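Dirneck Hall kitchen and serving room
Opening inspection, spring season
Date: 5th April
Checked by: Bukola Ekpo
Copy to: Kazemi Catering, Furia Events

Marks used: OK, FIX (before first booking), WATCH (look again at next inspection)

1. Entrance and exits

Front door opens fully and latches. OK
Rear door to yard. FIX
Comment: The push bar works but the door drags on the sill for the last few inches. It needs planing or the hinges need packing. Drurkum have the job and will bring their own trestles.
Exit signs lit. OK
Path to rear door clear. FIX
Comment: Stacked chairs were in the passage again. Moved to the store. Please do not put them back there, even overnight.

2. Floor

Kitchen vinyl, seams flat. WATCH
Comment: The seam in front of the dishwasher is lifting at one end. Taped for now.
Serving room boards, no raised nails. OK
Mats at sink and back door. FIX
Comment: The sink mat curls at the corner. Replace it with the heavier kind.

3. Tables and coverings

Legs lock when opened. OK
Comment: All opened, leaned on and closed again. One of the long tables has a stiff catch but it holds.
Edges and tops free of splinters. OK
Cloths do not reach the floor or hang into walkways. OK 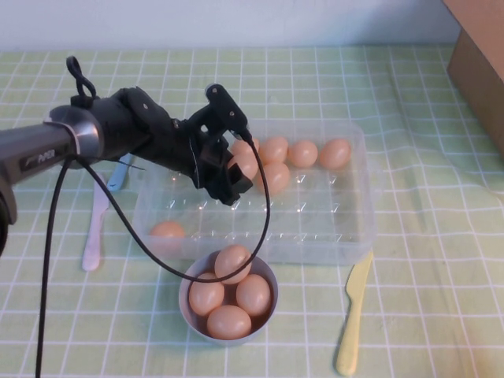 Table load. OK
Comment: The urn stays on the fixed counter and never goes on a folding table. This was missed at the last two bookings, so the notice has been moved to eye level.

4. Electrical

Outlets by sink trip when tested. OK
Extension cords, no cuts or taped repairs. FIX
Comment: One cord had tape near the plug. It has been cut up and thrown out. Anyone bringing their own cord should show it to the booking desk first.
Portable heater, 1580 watts. WATCH
Comment: Runs fine and the tip switch cuts it off. It must be plugged straight into the wall. Keep it off the kettle circuit or the breaker goes.
Light covers in place. OK

5. Fire

Extinguisher gauge in the green, pin and seal in place. OK
Fire blanket on hook by the range. OK
Smoke alarm sounds on test. FIX
Comment: The kitchen one sounded. The one in the passage chirped and then quit. New battery ordered, and if that doesn't cure it the whole unit gets replaced.
Occupancy notice posted, limit 100. OK

6. Food storage and surfaces

Refrigerator at 40 F or under. OK
Eggs and dairy kept cold until needed. OK
Raw meat on bottom shelf. OK
Comment: Shelf labels have been rewritten in marker because the printed ones peeled.
Counters wiped and sanitizer in date. OK
Table cloths clean and flat. WATCH 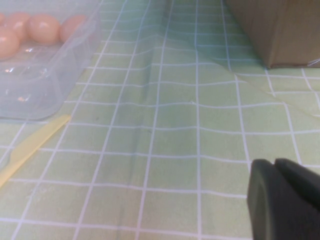

Cutting boards. FIX
Comment: The white one is scored too deeply to clean. Throw it out. Kazemi have offered a spare.
Hand sink has soap and paper towels. OK
Trash cans lidded. OK

7. First aid

Kit complete. FIX
Comment: Short of burn gel and the large bandages.
Emergency numbers posted by phone. OK

Items marked FIX go to Bukola Ekpo when done, with the receipt if anything was bought. The rear door and the passage alarm come first. No bookings will be confirmed until both are signed off.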